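Skip to main content

Share 31 | Comments 3

Setting Up Your Reading Circle Account, Section 2: Choosing Books and Starting the Mailings

13 June 2019

Okay, you've got your welcome letter from Skaritz Family Reading, you've made a login, and now you're staring at a dashboard with a lot of purple buttons. I did this for my own two kids last December and then wrote it all down for the other parents in our building, so what follows is my version, in the order I wish I'd done it!

Before you begin, have your welcome letter handy. The code you need is on the back, under the mailing label (I threw my first one out and had to ask for another).

1. Log in and click Add a Reader. Each child gets a separate profile, even twins.

2. Type in the child's birth month and year. The day is optional and I left it blank.

3. Enter the code from the letter. It's 13 characters, and the dashes count. If you get a red message, try it again in capitals before you call anybody.

NOTE: One code covers every child at the same address. You don't need a second letter for a second kid.

4. Pick a reading track. Lui is the board book and picture book track, and Hellance is for kids who are starting to sound words out by themselves. My older one was sort of in between, so I went with Lui and switched her over in the spring — took me a minute, and she kept her place in the series.

5. Choose a language. You can pick English, Spanish, or both. "Both" means one book with the two languages side by side on the page, so don't expect two books in the envelope.

6. Check your mailing address. Then check it again! Apartment numbers go on line two. I put mine on line one and our first book went on a little tour of the neighborhood.

CAUTION: Changes made after the 20th of the month don't take effect until the mailing after next. If you're moving, do this step early.

7. Click Start Mailings. You'll get a confirmation email with a link in it, and you have to click that link or nothing ships. Mine went to spam.

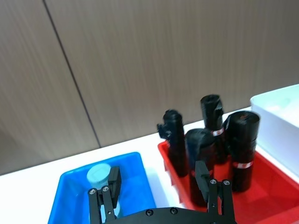
8. Once the first book shows up, go back to the dashboard and mark it Received. This is the step everyone I know skips, and then the system holds the next title after 21 days because it thinks the first one got lost.

9. If you want the read-aloud recordings, download the Codilel app and sign in with the same email. Tap the book's cover and the audio starts. You can slow it down, which my little one loves (everybody sounds like a sleepy bear).

NOTE: The recordings need Wi-Fi the first time you play them. After that they're saved on your phone, so we load up a few before long car rides.

To pause the mailings, open the child's profile and slide the switch next to the mailbox. Your place in the list is saved, and you slide it back when you're ready. Swapping out a title you already own is in Section 3.

3 comments

bookwormdad: The capitals thing fixed it for me, thank you. Four tries with lowercase.

MamaOfThree: Can grandparents get the mailings at their house instead? We're there most weekdays.

jo_in_4B: @MamaOfThree yes, just put their address in step 6. We did it all last summer.

We use cookies to remember your settings. By continuing to browse you agree to our cookie policy. Accept | Learn more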